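Flotivgate Tabletop Sets
README and data card, revision for February

Summary

Flotivgate is a collection of small household and desk objects laid out on cloth-covered tables, with a written inventory for each layout. It holds 681 layouts and 1444 object entries. Each layout is one table, one cloth, one backdrop and a handful of things that a person might find in a kitchen drawer, a pencil cup or a bathroom cabinet. The collection is intended for work on naming, grouping and storing everyday objects, and for anyone who needs a plain reference on how such objects look when they are lying down, standing up, open or shut.

The object lists were compiled at Biken. The cloths and backdrops were selected at Muto. The inventory format comes from the older Karppinen lists and has been kept compatible with them, apart from the changes noted under Field definitions.

Contents

layouts/ one folder per layout
inventory.csv one row per object entry
cloths.csv one row per tablecloth
backdrops.csv one row per backdrop
groups.txt the storage groups and their short names
changes.txt revision history
README this file

Folder names in layouts/ match the layout_id column in inventory.csv. A layout folder always contains its picture and a notes file. The notes file may be blank.

Field definitions

layout_id: integer, unique per layout.
entry_id: integer, unique per object entry. An object that returns in another layout receives a new entry_id.
object_name: lower case, singular, in everyday words. "bottle", "box", "ruler". No brand names.
material: filled in only when it was checked by hand. Otherwise "unset".
color_main: the color covering the largest part of the object.
color_second: optional. Used for caps, lids, nozzles and labels.
pose: one of upright, lying, open, leaning, stacked.
group: storage group, see below.
cloth_id, backdrop_id: keys into the two smaller tables.
remarks: free text, 50 words at most.

The Karppinen lists had one column for color. It was split in two after repeated trouble with bottles, where the body and the cap were being recorded by turns as the color of the whole object. Old rows were converted by moving the first color named into color_main. Some of these conversions are wrong and are corrected as they are found.

Storage groups

Each object is assigned to one group according to where it would be put away. The groups are:

desk: rulers, pens, clips, tape, erasers
wash: soap, shampoo, lotion, small dispensers
kitchen: utensils, spice jars, measuring cups
small box: anything hinged or lidded and small enough for one hand
handheld: tags, remotes, timers and similar
other

A box that holds desk items is still recorded under "small box". The group follows the object itself and ignores what may be inside it. Contents are entered separately, and only if they can be seen.

Cloths

Twenty cloths are in use. Most are checkered or striped. Plain cloths were dropped in an early revision after users asked for more pattern. The cloths table records pattern, colors, edge trim and whether the cloth is normally used with creases. Cloths are not ironed between layouts. Where a crease passes under a small object, the object may sit at a slight tilt, and the pose value does not record this.

The yellow-and-white check is one of the more frequent cloths. Its squares are pale, and white objects placed on it are easily confused with the background at low resolution. Users who train or test on color alone should keep layouts on this cloth in a separate split.

Backdrops

A backdrop is anything standing directly behind the table. Folding dividers, curtains and bare walls are the three types. Dividers are recorded with the number of panels that can be seen, which may be lower than the number the divider has. Woven and slatted dividers carry a fine horizontal texture and are marked texture=high.

Sample layout

The layout below uses the yellow-and-white check with a beige woven divider. It is a mixed layout: the small box is recorded as open, all three bottles as lying, and the two ruler-like strips as separate entries under desk. The small black handheld device with the red cap has object_name "handheld device", the general name used when an object's purpose was not established.

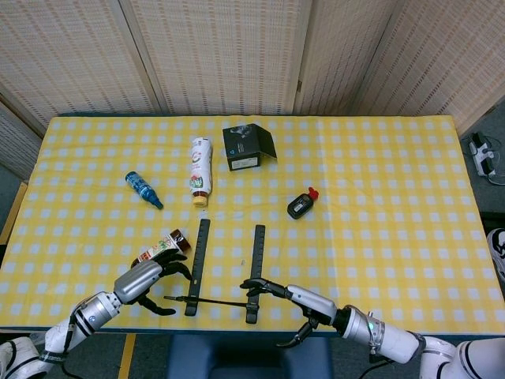 Karppinen objected to that last rule on review, writing that a general name is worse than a wrong one, as a wrong name can at least be searched for and fixed. The same note asked that every entry carry a best guess, with a second column for how sure the annotator was. The request was considered and declined for this revision. Guesses tend to be copied forward into derived lists without the column that qualifies them. Entries with a general name can be found by filtering object_name for "device", "container", "strip" or "item".

Strips and rulers

Flat, narrow objects are a known source of disagreement. A strip is recorded as "ruler" only when markings can be read on it. If none can be read, the name is "strip" and the remarks field carries "ruler-like" where that fits. Two strips lying side by side are two entries. They are never merged into a set, even when they share a color and length.

Bottles

Bottles are recorded by body color first. Printed labels are not transcribed. The colors of a label may be listed in remarks in any order. For a lying bottle, the direction of the cap is given relative to the front edge of the table: front, back, left, right, or a pair such as front-right. An upright bottle has no direction value.

A nozzle and a cap are both entered in color_second. If the annotator could not tell which of the two an object has, the remark is "end piece" and the color is kept.

Boxes and lids

A box is "open" when its lid is visibly raised by any amount. The lid is part of the box and has no entry of its own unless it is fully detached. Print on the inside or outside of a lid goes in remarks as "printed" with a main color. Logos are recorded by color and size only.

Annotation procedure

1. List every object on the cloth, working from the back edge to the front.
2. Enter name, colors and pose.
3. Assign the group.
4. Enter cloth and backdrop.
5. Have a second annotator repeat steps 1 to 3 without seeing the first list.
6. Resolve differences. If a difference in name can't be resolved, use the general name.

Pose had the best agreement between annotators and group the worst. Most group disagreements were between "wash" and "kitchen" for bottles of similar shape.

Known issues

- Layouts on the blue striped cloth have inconsistent values for edge trim.
- Several early rows use "grey" where the standard spelling is "gray". Both should be matched in searches.
- "leaning" was sometimes used for objects lying at an angle to the table edge. It should be used only for objects resting against something.
- The material column is mostly unset and should not be used for statistics.
- Backdrops with panels at an angle were counted differently before and after the format change.

Recommended use

Sorting and put-away tasks, object naming, and inventory layout tests. The collection is too small in its "kitchen" group to support conclusions about utensils. It has no food.

Splits

No fixed split is supplied. Splitting by cloth_id gives a stricter test than splitting by layout_id, as the same objects return on the same cloth in many layouts. Reports should state which of the two was used.

Changes in this revision

- color column split into color_main and color_second
- "small box" group added, previously part of "other"
- bottle direction made relative to the front edge
- 50-word limit on remarks enforced
- duplicate rows removed from cloths.csv

Corrections

Send the layout_id, the entry_id and the proposed value. Corrections without an entry_id can't be matched to a row and are returned. Accepted corrections are listed in changes.txt under the revision in which they appear.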